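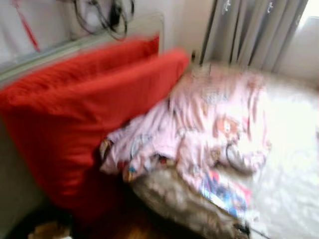 Yuto Morikawa submitted that the club had no case to answer. A goalkeeper, he told the panel, could not be held to have left the field of play when he had only gone to fetch the ball, and if the ball had gone into the Kanport it was the fault of whoever had built the ground beside it.

The chairman, Mr Seixas, asked that this be entered in the record. He then asked Mr Morikawa to confine himself to the charge.

The charge was as follows. In the 70th minute of the league fixture between Siqueira Athletic and Jovholm Town, played in June at the Harbour Ground, the Siqueira goalkeeper, Wagner Holanda, did leave the field without the permission of the referee and did remain absent for nine minutes, during which time the match continued and Jovholm Town failed to score. Jovholm Town had lodged a protest. Their letter ran to 14 pages and relied upon Rule 164, under which a club may not derive advantage from the irregular absence of a player.

Mr Seixas said that in his years on the Disciplinary Panel he had not met a case in which a side was accused of gaining an advantage by having no goalkeeper. He invited the Jovholm secretary, Mrs Prado, to explain it.

Dalva Prado rose and put on her glasses. She stated that her players had been unsettled. They had seen the goal standing open and had each supposed that some other player would be better placed to shoot. The captain had passed when four yards out. The centre forward, a married man of good character, had stopped the ball on the line and looked round for the linesman. She wished the panel to understand that the club had prepared all season to play against Holanda and had made no preparation to play against nothing.

"Did anyone shoot?" asked Mr Seixas.

"Once," said Mrs Prado. "It hit the post. We do not complain of the post."

The referee, Mr Rizal Sopacua, gave evidence by letter. He had been aware of a splash. He had understood the ball to have been replaced from the bench in the usual manner and had restarted play with a goal kick, taken by the Siqueira left back. He had not counted the home side at that point and accepted that he should have done so. When he next looked towards the harbour end, the goalkeeper was in his place and both gloves were missing.

Holanda himself was called at ten minutes past four. He was a large man in a suit that had been bought for a smaller one, and he stood until he was told twice to sit. He agreed that he had gone over the wall. He agreed that he had not asked. The ball was the one from the Nirilus Cup final, he said, which his late manager had given to him, and it should never have been put in the match bag.

Mr Seixas observed that this was not in the papers.

"No, sir," said Holanda. "I didn't tell them."

"Did you recover it?"

"It went out with the tide, sir. I got as far as the second buoy."

There was a short adjournment. When the panel returned, Mr Seixas read the decision in full. The protest was dismissed and the result would stand. The goalkeeper was cautioned for leaving the field without permission. The club was reminded of its duty to keep its match balls separate from any other balls in its possession.

Mrs Prado asked whether her club might speak on a matter outside the protest. She was told that it might, briefly.
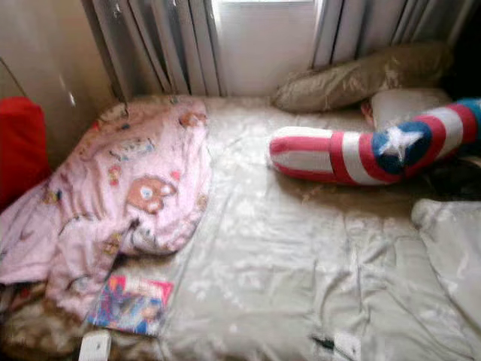

She said that the Jovholm ground lay down the coast, on the same side, and that the groundsman walked the beach most mornings with his dog. He had been asked to keep an eye out. She would want a description of the ball, with any markings, in writing.

Mr Seixas directed that Holanda should supply one before he left the building, and the clerk was sent to find him a pen.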